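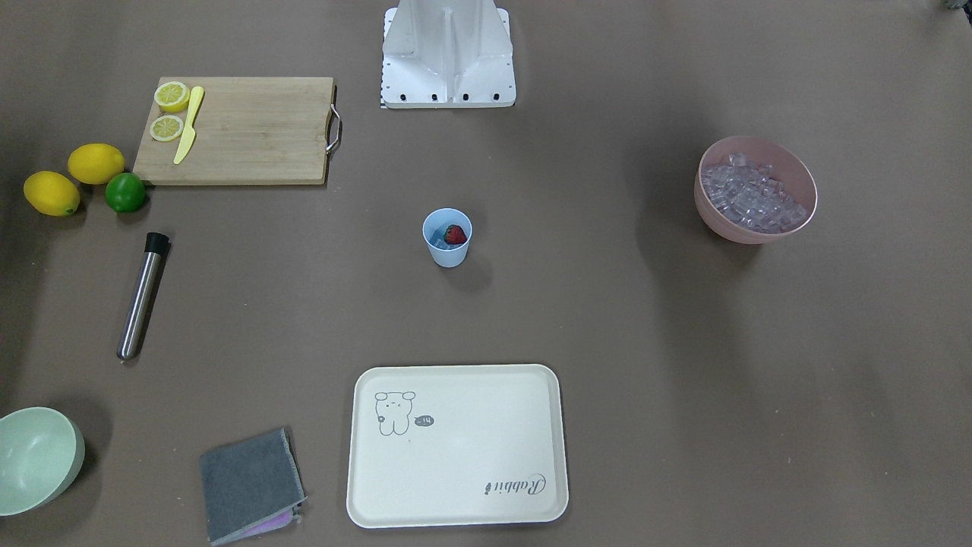

Foulkes revises citrus prep sheet for Delinham kitchens

Monday, August 31, 2026

Foulkes has issued a revised prep sheet for cut citrus at its teaching kitchens in Delinham. The sheet covers lemons and limes served as slices with drinks and fish, and it replaces the version in use since April. It applies to all beginner classes from the start of the fall term.

The main change is to the station layout. Whole fruit now stays on the table beside the board, and only fruit being cut or already cut goes on the board itself. Under the April sheet, whole and sliced fruit shared the board, which left little cutting space once a student had started a second lemon.

Boards remain wooden, placed with the long side parallel to the front of the table. Models with a metal handle on the short edge are preferred for storage on the wall rail. Plastic knives are kept for the beginner classes. When a knife is put down, it lies flat on the board next to the slices, with the whole blade inside the edge of the wood.

Slices are to be cut across the fruit so that the segments show as a full wheel. End pieces go to the juice container. Slices are laid out singly on the board until inspected, and may be stacked only after transfer to a covered dish. The rind is left on unless the recipe says otherwise.

"The first slices off a lemon are smaller than the ones from the middle, and students kept throwing them out," said Kerstin Løken, who runs the beginner program. "The sheet now says to keep them if the segments are complete."

Foulkes bought 2000 lemons and 1159 limes for its classes last year. Boris Kollár, who handles purchasing, said waste from discarded slices was high enough to affect the weekly order, although the kitchens did not log it separately. A waste column has been added to the station record for the new term.

Limes follow the same procedure as lemons but are cut last. Fruit is washed and dried before it reaches the station. Any fruit with a soft spot is set aside for juicing.

The course fee is unchanged at $68, with fruit included. There are 53 places in the fall intake, divided between the morning and evening groups. Students who took the course under the earlier sheet do not need to repeat the citrus unit.

Printed copies are available at the front desk. The sections on onions and root vegetables are still under review, and the April text stays in force for both.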